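Teaching the arm to make coffee: tips from the Datstead workshop

You will want to start with the coffee machine. Everyone does. Fine, but read these first.

Fix the machine to the counter. A light appliance slides when the arm leans on it, and you will spend the afternoon recording a robot pushing furniture.

Leave the water tank empty and the plug out until the motions are right. Dry runs teach the lever just as well, and the mop can stay in its cupboard.

Go in slowly over a shiny lid. Gloss throws the whole room back at the wrist camera – windows, gear, the lot – and a learner has no idea which window is the real one. Record at several hours of the day so the glare moves.

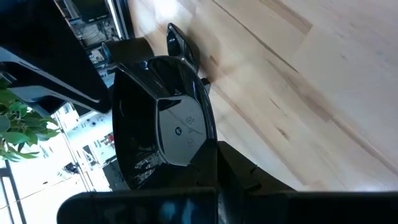

Glossy black top, gray symbols, curved lever. Watch the reflections.

When you guide the arm by hand, hold it behind the wrist and keep your fingers out of the camera's view. By remote, set the speed to 50 percent and resist the urge to show off. Your flourishes get learned too.

Pause for 3 seconds before closing the fingers. It feels silly and makes trimming much easier.

Throw out the bad takes the same day. I kept 84 from October, meaning to sort them later, and I am still meaning to.

Bent Thoroddsen
August 3, 2023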